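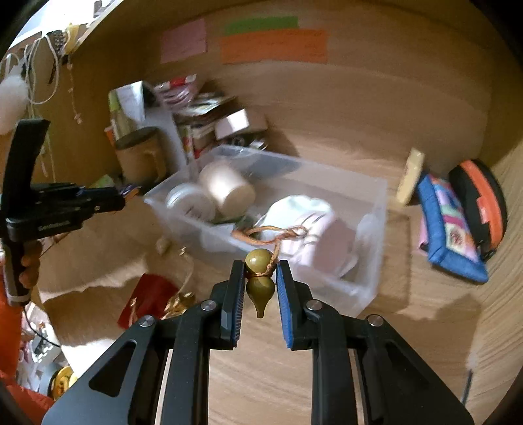 News > Members' Letters > Odds and Ends

I've been tidying my late aunt's sewing room since November and I have to tell you, the trimmings are going to finish me off. I thought it would be fabric! Fabric I can cope with (you fold it, you put it on a shelf, you feel smug). But she kept cords, tassels, braids, buttons on cards, little hanging charms and toggles, all of it jumbled together in biscuit tins, and every single tin has knotted itself into one lump.

So for this month's letter I'm passing on what I've learnt about untangling, as several of you asked at the last swap evening. Tip the whole lump out on a pale towel and don't pull anything. I know you want to. Loosen from the middle with a blunt knitting needle and let the ends find their own way out. Silky cord is the worst, because it slides into a tighter knot while you're feeling pleased with yourself. A dusting of talc helps a lot, though do it away from anything velvet – ask me how I know.

Once a piece is free I wind it on a bit of card with a notch cut in each side. I've done 67 cards so far and I've run out of cereal boxes, so if you have any going spare, bring them along! Anything with a bead or a charm on it gets its own paper envelope now. I did try those clear plastic pockets from Zaneck but they go all staticky and the threads cling to them.

The buttons I'm still dithering over. One card has 1829 written on the back in pencil and I got terribly excited, until I found the same number on a receipt from Pullance, the old haberdasher's by the station, so I suppose it was only their stock number. Lovely buttons all the same, dark green glass, and they're going on a cardigan if I ever finish the sleeves.

Spare braid will be in the basket by the tea urn next time, mostly navy and cream with one very loud pink. Help yourselves, and please do take the pink.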